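Sunday, late

Aerated the two lawns on Hudenora this morning and got home before one.

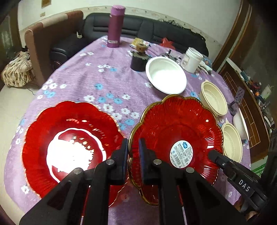
The ground was still a little soft from Thursday night, so the tines went in well and pulled plugs close to three inches on the front side. The back lawn at the second house was harder. That strip by the driveway has been driven on for years and I got maybe an inch out of it, even after a second pass. I told the owner it will need doing again in spring and she said to put her on the list.

The Zulu is running all right but the left drive belt slips when it's turning uphill. I tightened it in the truck bed between jobs and it held for the rest of the morning. I should order a belt before it goes for good. The last one took 10 days to come and I rented a machine in the meantime, and the rental ate most of what I made that week.

Seed is the other thing. I have two full bags of the fescue mix left and one that's open. The Rudano job is 2,000 square feet of bare dirt where the pool used to be, and that will take most of a bag on its own if I put it down at the new lawn rate. Then there is overseeding for the four regulars. I think I can get through to the end of the month without buying more, but I won't have any left for patching.

Went over the books after lunch. The fertilizer bill came to $154, higher than I had written down, and I found out why. I was charged for a bag of starter I sent back. The return slip was in the glove box. I'll take it in tomorrow when I go by for string.

I also wrote up the bid for Etetti. They want mowing, edging, and leaf cleanup through the fall for the front of the building and both islands in the parking lot. My number is $1,004 a month. I had it lower on Friday and then walked the place again and saw how much of the edging is along old brick, where it has to be done by hand. The islands are mostly junipers with Bermuda coming up through them. I left the weeding out of the bid and wrote it on a separate line with its own price. If they don't want it they can cross it out.

I don't know if I want the job that badly. It would fill up Tuesdays, and Tuesdays are when I catch up on whatever got rained out. But the leaf money would be steady, and last November I had a lot of days with nothing on them.

Sharpened both sets of mower blades around four. One has a nick near the tip that I couldn't grind out without taking off too much, so I marked it and put it at the bottom of the stack. Cleaned the deck while it was up. There was a mat of wet clippings under there thick enough to pry off with a putty knife.

My own yard looks bad. The brown patch by the mailbox has spread toward the walk and I haven't done anything about it except stop watering at night. I pulled on the grass there this evening and it didn't lift, so I don't think it's grubs. I'll dig up a square of it this week and look at the roots.

Tomorrow: return slip, string, belt, gas for the trimmer. Rudano at nine if it's dry. Call about topsoil before I leave the house.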